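**Rose & Love Patchwork Blanket, Wumness range**

Hello from Zoriana Hutsuliak at Plulside! I get asked about this blanket more than anything else in the shop (especially once we get to December), so I've finally given it a page of its own. It's soft, it's cheerful, and it covers a big bed without any tugging at the corners.

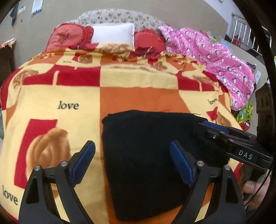
*Rose & Love blanket with red ruffled pillows and a penguin quilt. Pillows and quilt sold separately.*

The size is the king, and at 300 gsm I find it warm enough on its own for most of the year. I do add a quilt when it's frosty! 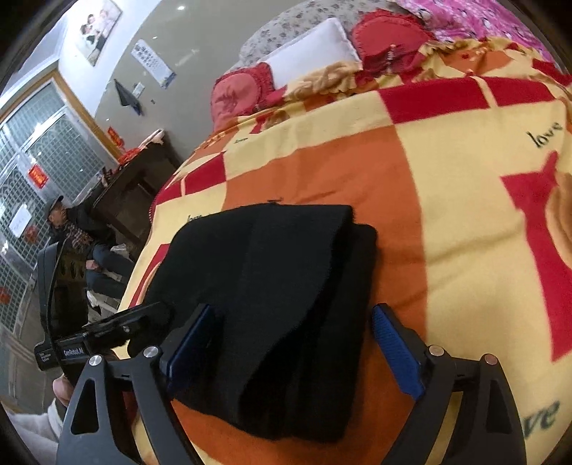
Fluff is what everyone writes to me about, so let me be straight with you: fleece does shed a little in the first 3 or 4 washes, and then it settles. Black cloth on the orange and yellow panels is a pretty good test, as any bits show up straight away. Cool wash, no softener, and shake it out before you hang it up.

Colours next. Güler is the warm one with the reds and oranges, and Badeck is the same print in blues (lovely, but I'm a red person).
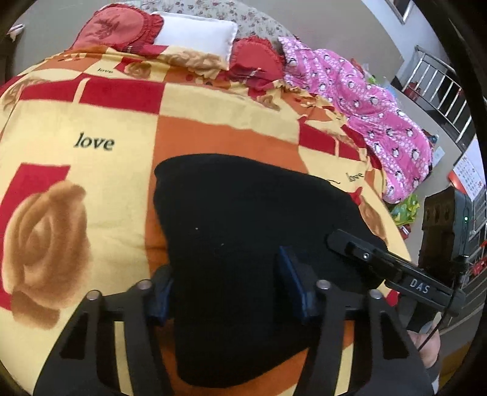
Both come in the same size and at the same price, and you can mix them if you're ordering a pair. Quote item 1448 and tell me which colour you'd like.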